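Fluff month, or what I did with my evenings in December

I've been promising a post on the data gathering for ages and kept putting it off, mostly because it involves me standing at a table picking things up and putting them down again, and how much can anyone write about that? Quite a lot, as you'll see.

The short version for anyone new: Faustine Lemaire and I are trying to get a learning system to handle soft stuff. Boxes and tins it copes with nicely. Give it anything with a pile and it goes to bits. So I hold the gripper in my own hand, do the job the way I'd like it done, and the camera on it records the lot. Each go is one example. We wanted 200 for the furry set alone (I know!) and I said I'd do them after tea.

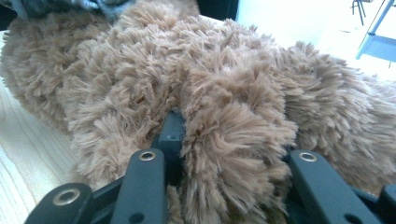
My trouble is that long fur lies about its shape. You close the fingers on what looks like a good fat lump and half of it is air, so you have to go deeper than feels polite. Abilio Robles, who did the towels for us last spring, told me to slow right down just before the squeeze and I ignored him for a whole evening. Then Faustine played my 34 examples back and they were all snatching — she binned the lot bar 7. I sulked a bit and had some toast.

Since then I've had rules on a sticky note. Come in from a different side each time. Don't tidy up between goes, leave things where they flop. And if I fumble it and then recover, keep it in, as Faustine says the recoveries are worth more to her than the perfect ones. I find that oddly hard! You want to start again and do it properly, like when you fluff a line reading aloud.
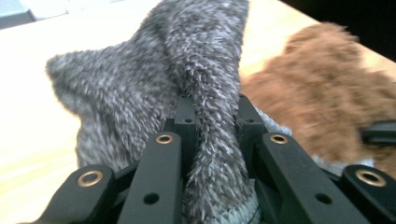

The naming has been another saga. Every example gets a little label saying what was picked up and where it was meant to go, and we started out far too clever, with separate words for plush, pile, shag and fleece. By the third evening neither of us could remember which was which. Now it's "furry" plus a colour and that's your lot. We call the whole collection Berkitz, which was a typing mistake in a folder name and has stuck.

I'm some way past the middle now and my thumb has opinions. Next up is knitwear, then a mixed pile where the furry things and the flat things are all in together, which I'm looking forward to and Faustine is dreading (she does the labels for that one). If anybody has a good way of keeping fluff out of small hinges, please leave it in the comments — I've tried a paintbrush and I've tried sticky tape, and the tape was a mistake.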